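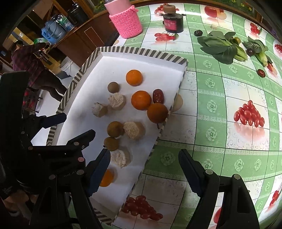

Bheki Nel has a rule sheet taped inside the lid of his tool case. Six lines. Used to be a lot longer, he says, and people quit reading it after line three or so.

Nel runs hand-held gripper collection for Jinitell out of Skendthorpe. Real kitchens, real tables, real groceries. Khalil Hattar checks what comes back. I caught them both on a call between sessions, Nel eating lunch.

First rule, don't tidy. "If there's bok choy on the table, leave the bok choy," Nel says. "People want to clear everything off and have one orange on a bare surface. Then the model meets an actual table and falls apart."

Patterned tablecloths too. Hattar likes them, especially printed fruit next to the real thing. "Tomatoes on the cloth, you can't pick those up. It should learn that somewhere, might as well be with us."

Second rule is about people. Anyone in the home who might end up in view signs before the tool gets switched on, and can back out afterward. Nel won't bend on this one. "Cousin walks in halfway, you stop. You ask. If it's a no, that take is gone." Faces get blurred regardless – Hattar wants it done the same day, and it isn't always.

Food was the big arguement. Mnguni, the outfit that wrote the guideline they started from, allowed reusing items all day. Nel didn't like it. His version says jaws get wiped between foods, and soft stuff like rice cakes gets three grasps, then it's retired.

"Crumbs in the serrations," he says. "You squeeze an orange next and now it's wearing the crumbs."

Does anyone eat it after? "No. That's line five."

Last October they went back over 1,000 takes and threw out 615. Mostly rushed approaches, fingers closing before they were lined up. Hattar still sounds sore about it. The fix was dull, a slower closing speed and a check after every batch in Window, there review tool.

"I'd sooner have a short day of good ones," he says. Nel says he'd sooner have both, and then he had to go, next house was waiting.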